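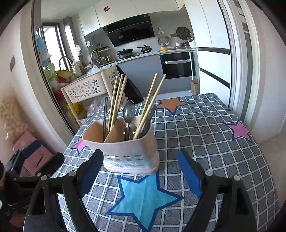
Kitchen & Home

Sceptical thread on cutlery holders. Lenari says theirs "keeps a family table in order." Mine is pink plastic and it stands on the table, so half true.

2/ The holes at the bottom are supposed to let things drain. Into what? The tablecloth?

3/ Curved divider, fine. Chopsticks lean whichever way they like and the spoon sits in the middle of them. Who is sorting by divider?

4/ The shop page has 757 reviews, nearly all five stars. For a cup with holes.

5/ Lucimara Caldeira says get the steel one from Gruber. It costs 64. I'll keep the pink one.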